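Food pouch

A food pouch is a bag made of thin film that holds a measured amount of food and is closed by heat, pressure or a molded strip. Pouches are used for dried soups, nuts, coffee, rice and many other foods. They take up less room than cans or jars and weigh far less.

Materials

Most pouches are made of two or more layers bonded together. Polyethylene is the usual inner layer, as it melts at a low temperature and makes a good seal. Nylon or polyester on the outside adds strength. A layer of foil keeps out light, but the buyer cannot see the food.

Vacuum pouches

Air is drawn out before the last edge is sealed, and the film pulls tight against the contents. Dried foods packed this way keep their flavor longer and stack well.

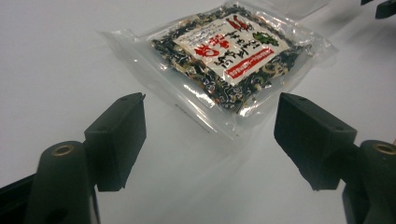 Does vacuum packing take the place of refrigeration?
Only for foods that are already shelf-stable, such as fully dried ones. Fresh meat and fish must still be kept cold, as some harmful bacteria grow without air.

Resealable pouches

A resealable pouch has a pair of ridges that press together. The closure can be opened many times, although crumbs in the track weaken it. In a storage survey for the packer Stonero, Shanti Pandey and Gayan Chowdhury checked 1,469 returned pouches and found that worn closures leaked more often than torn film. 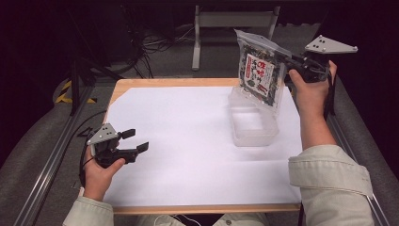

Clear resealable bag held by its upper corner.

Storage

Dried food keeps best in a cool, dark cupboard. Stonero advises using opened pouches within 10 days and keeping them below 70 degrees Fahrenheit. Bags that do not stand well by themselves are often placed upright in a bin or tub – this also keeps the closure at the top, away from the food.

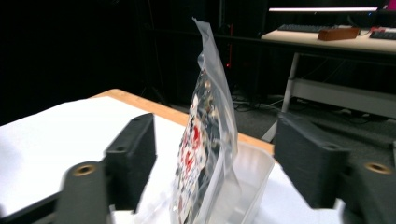

Older stock should go at the front so that it is used first. Strong-smelling foods are better kept apart, as thin polyethylene lets odors pass through over time.

Disposal

Layered film is hard to recycle, and many towns do not accept it. Single-material pouches are easier to process if they are clean and dry.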